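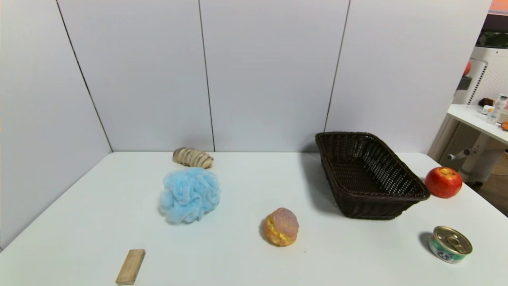
Why does the rye dough slump in the proving basket before it ever gets near the oven?
The starter is going in too late, well past its peak, and by then there is so much acid in it that the dough loses its hold during the second rise.

Workshop notebook, July 30, 2021

Very pleased with today! I've been blaming the flour for weeks and I owe the flour an apology. Same sack of Vutska medium rye all along, same water, same salt, and two doughs that behaved like they came from different bakeries.

What I did: split the starter last night into two jars, A and B. Jar A fed late, just before bed. Jar B fed after lunch and left on the shelf by the window as we always do. By morning A was domed and smelled of yoghurt and apples (lovely). B had risen and dropped, with a tide mark on the glass well above the level, and it smelled sharp enough to make my eyes water.

Per loaf, both doughs:
strong white, 319 g
medium rye, a fifth of the total flour
salt, 2 per cent of flour weight
water, same jug, same tap, left to stand overnight

Mixed A first, then B straight after, so A had a small head start. I don't think it matters but I'm writing it down. Both got a rest of 20 minutes before the salt went in. A was already pulling away from the sides of the bowl at the first fold. B felt fine too, to be fair, a bit softer, and if I'd only had B in front of me I would have carried on quite happily.

The difference came at shaping. A took the tension and sat up. B tightened nicely and then relaxed into a puddle while I was washing my hands. Surface tore in a couple of places when I tried to go round it again. Into the baskets, cloth over, and left on the lower rack.

Baked both in the Prudside deck, stone fully heated, steam at the start and vent open for the second half. The Prudside still runs hot at the back left, so both loaves were turned once. A opened along the cut with a proper ear, the kind I keep showing people on my phone. B spread sideways and the cut sealed itself over. Crumb of A is even with a few bigger holes near the top. Crumb of B is tight at the bottom, gummy line along the base, and the taste is good but too sour for the shop. I ate quite a lot of it with butter all the same.

Things I want to remember:

Float test was no use. Both jars floated. I'm going to stop writing float results in the margin as they only cheer me up for no reason.

Smell is the better guide. Sweet and milky, use it. Nail varnish, feed it again and wait.

The shelf by the window is a summer problem. It was fine back in November when the room was cold and the starter took all night to get going. In this weather it races through its food and is past it by the time anyone comes in. Moving the jars to the stone shelf under the stairs from tonight.

Baidoo malt extract: tried a teaspoon in a spare bit of A. Colour is gorgeous, deep and shiny, and the crust sings when it comes out. Flavour a bit much for a plain loaf. Would love it in a seeded one with sunflower and linseed. Don't use it in the buns, they're sweet enough and they catch on the bottom.

Trolum mixer is making the clicking noise again on speed one. Goes away on speed two. I took the bowl off, cleaned the collar, put a dab of food grease on it and it was quieter for the second dough. Needs a proper look before we do a full batch. If you're using it, please don't leave it running while you go out to the yard.

Next bake: repeat A exactly, no changes, to see if I was lucky. Then A again with the rye up to a quarter of the flour and a splash more water. I'd also like to try the cold overnight rise in the bottom of the fridge, if whoever has the crates of plums in there can shift them up one.

Jar B has been fed and is forgiven. Labels on both jars are new, the old ones had washed off. Please write the feeding time on the tape each time, even if it was only ten minutes ago.

Half of loaf A is in the tin by the kettle. Heels are mine.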